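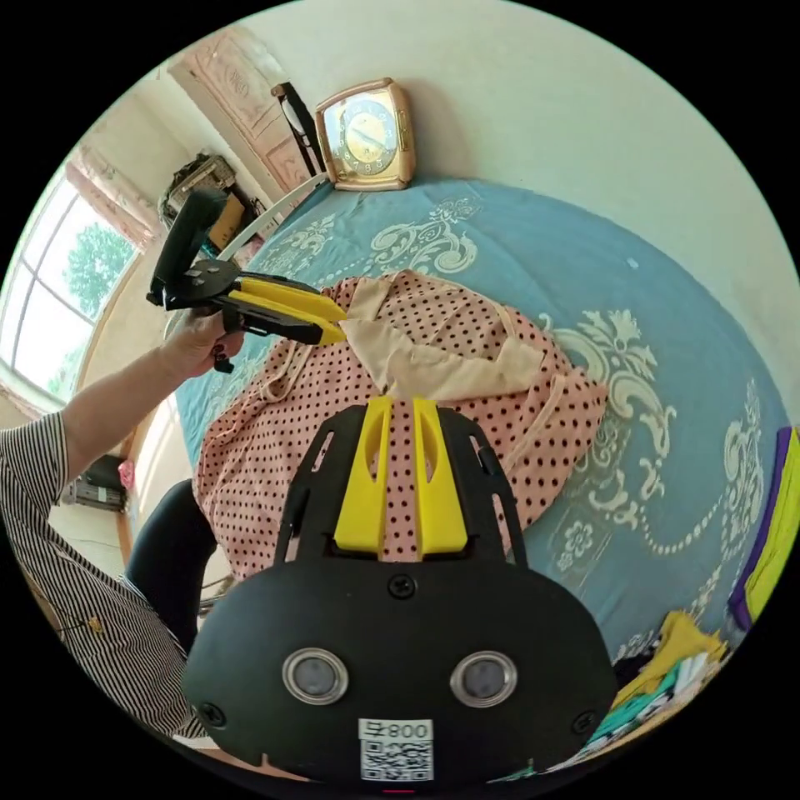

Sorting the summer clothes before they go away

October is when most of us give up on the light things and start reaching for jumpers. It is also when a lot of summer clothes get pushed to the back of a drawer, to be found next May with creases that no iron will shift. Several readers in Calldale wrote in after the last issue asking how we go about the change of season at the clothing exchange, so this month's household item is about folding, and mostly about the awkward pieces.

Start with the bed. A made bed is the best folding table in most houses, because it is wide and at a decent height for anyone who doesn't want to kneel. Pull the bedspread smooth first. If yours has a raised pattern or thick stitching, put a sheet over it when you are folding anything silky, or the fabric will catch and drag. A plain woven spread is fine as it is. A clock within sight is handy too. An hour is enough for one go, and after that the folding gets careless.

Put everything for one person in a single heap and take from the top. Don't make lots of little heaps at the start. They slide into each other and you end up sorting twice.

Strappy tops and anything with a lining

These are the pieces people ask about most. A thin cotton or jersey top with narrow straps will never lie flat if you pick it up by the straps, and if there is a lining inside it will have worked its way round to the front in the wash. Lay the top down crumpled as it is and find the side seams. Pull those straight first, then smooth the lining down inside with the flat of your hand. Leave the straps until last. Fold them in over the body of the garment so that they are on the inside when you bring the bottom hem up.

For a small spotted or patterned top, fold it in half lengthways, then in thirds from the hem. It should make a block that stands up by itself in the drawer. If it flops over, the folds are too loose – open it out and do it again.

Nightdresses and slips go the same way but want one more fold. Do them on a flat surface and not against your chest, as the fabric slides.

Dresses

Cotton sundresses can be folded. Turn the skirt in from both sides until it is the same width as the bodice, then fold up from the hem in quarters. Heavier dresses are better hung, with the straps looped over the notches on the hanger and a peg at each side if they slip. Pleats should always be hung.

Before anything goes in the box

Check each piece for marks at the neckline and under the arms. Sun cream leaves a stain that hardly shows in September and is yellow by spring. Wash it out now. Do up buttons and zips, empty the pockets, and make sure every piece is properly dry. Clothes that came off the line in the late afternoon at this time of year often feel dry when they are only cold, so give them a night indoors.

We use lidded cardboard boxes at the Doherty Road exchange and they have lasted well. Plastic ones are better for lofts and garages. Write the contents on the short end, where you will see it when the box is on a shelf. "Summer, tops, size 12" is plenty.

What to pass on

Anything you didn't wear this summer can come to us. The exchange took in 3,552 pieces over the past year, and 691 of those were children's. We are short of nightwear and women's tops in the larger sizes, and we have more men's shirts than we can hang. Please bring things clean and folded. They don't need to be ironed.

There is a rail by the door for coats, and the Cledar bags we gave out in the spring can be handed back full or empty. We still have 268 of them in the cupboard if you would like one. The limit is 2 bags per visit, as the sorting table is small.

The exchange is in the side room at Cituvano Hall and is open until 4pm. Use the ramp entrance if you are bringing boxes, and leave them to the left of the inner door so that the corridor stays clear.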